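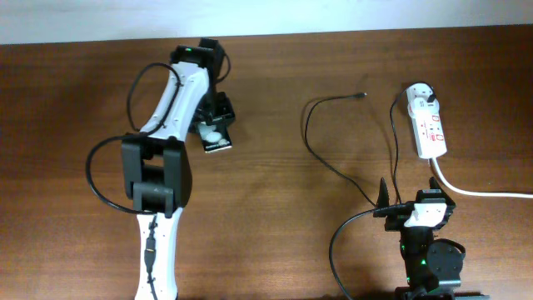 Posted by the bench crew blogger | Workshop News | October

Both arms are up! After 4 months of evenings at the Tomley shared workshop, our two-armed tabletop build finally has power on both sides, and I'm a bit giddy about it. The little green lights are on, the big wooden table is ours until the end of the month, and the left arm has a gripper I've rebuilt more times than I want to admit.

We're calling the project Clondero (it lost a vote to something ruder). The bill so far is $595, not counting the snacks, and most of that went on motors. Cables are the next headache. I left the loops long so the joints can swing all the way around, but they flop everywhere and I keep snagging them with my sleeve. Clips are on order, a bag of 25!

Next up is getting the two arms to pass something small between them without a fight. If that goes well we'll bring the whole thing to the Yensuk open house, so come by and say hi. Doors open at 2 and the workshop is up the back stairs. Spare screwdrivers are very welcome, ours keep walking off.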